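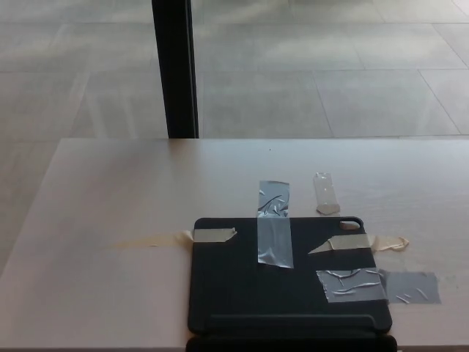 A black tablet case on a table.

App stores need to slow down. My neighbor Elsie Hollis put a fake banking app on her tablet in March – 3807 downloads, nice logo, 19 glowing reviews. All junk. The store took 8 days to pull it. Eight!

And the excuse is always scale. Too many apps, cant check them all.
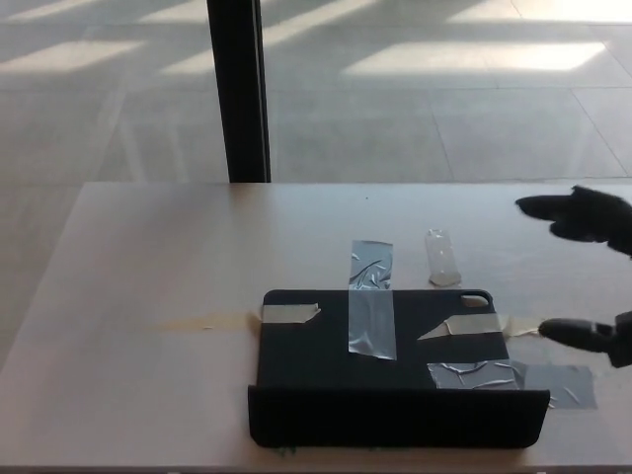
Then dont list them all. Hold anything that asks for a password untill a human has looked. Developers will whine. Let them – a week's wait never emptied anyones account.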